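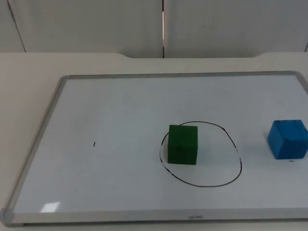
When I moved to Valtdale four years ago, I believed my English was good. I had passed the exam, I read novels. Then the lady in the bakery asked me "You all set?" and I stood there like a tree. Set for what?

Since then I keep a notebook of small phrases. It has 256 entries now. Most of them are not difficult words. They are "I'm good," when it means no, and "we should get together sometime," for which I waited three weeks with a free calendar.

My friend Kaan Kozan, who learned English much later than me, has no notebook. He takes the bus to Skolby, 25 minutes each way, and he listens. His grammar is worse than mine and people understand him better. I was a little jealous of this for a long time.

This November I try his method. I leave the notebook at home and write down in the evening only what I still remember. Usually it is two phrases, sometimes one.

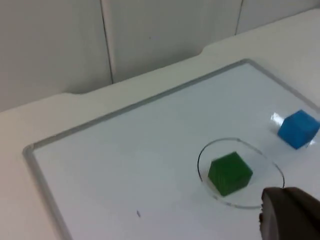 How do you answer "You all set?" in a shop?

Say "I'm all set, thanks" if you need nothing more. If you want something, just say what it is. The bakery lady accepts also a nod.

Yesterday's phrase was "no worries." I had dropped my coins on the floor, and I was in fact worried.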